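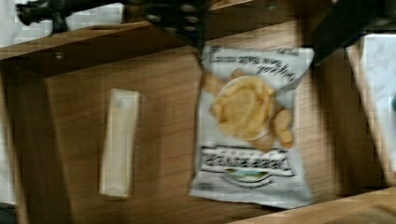
About Gendari

Gendari stocks snack drawers for small offices. Etornam Antwi started the company after running the front desk at an accounting firm, where buying chips and granola bars for everyone had slowly become part of the job.

We now look after 69 offices with a staff of 11. Most of our customers have one or two drawers in a break room or next to the copier. We fit a shallow wooden tray inside, agree on a list of snacks, and come by every two weeks to refill it. The tray lifts out for cleaning.

Single-serve bags of chips are what people ask for most, plain salted ahead of everything else. Crackers, nuts and dried fruit come next. We keep nuts out of any office that asks us to, and those orders are packed on a separate table.

You pay for what was eaten. Anything close to its date comes back with us and is replaced at no charge.

Our storeroom and office are in the Mahama building, on the ground floor, entrance at the side. Orders and changes to your list should reach us by 2 p.m. the day before your visit. New routes open in April.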